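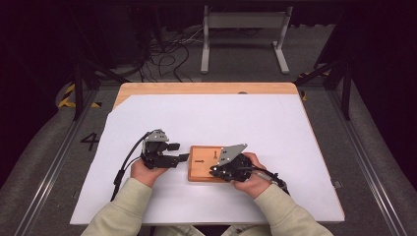 Plate placement on the wooden block, recorded with two hand-held grippers at station 4.

Hapeta data collection: FAQ

Why hand-held grippers instead of teleoperation?
The operator feels contact forces directly. Demonstrations are shorter, and the arm is not needed during recording.

How many demonstrations does the policy need?
The July runs used 72 for training and 32 for evaluation. Fewer were not tested.

Are the grippers wired?
Yes, one cable each.

Does the method transfer to other arms?
Tested on 2 so far, both at Radstead.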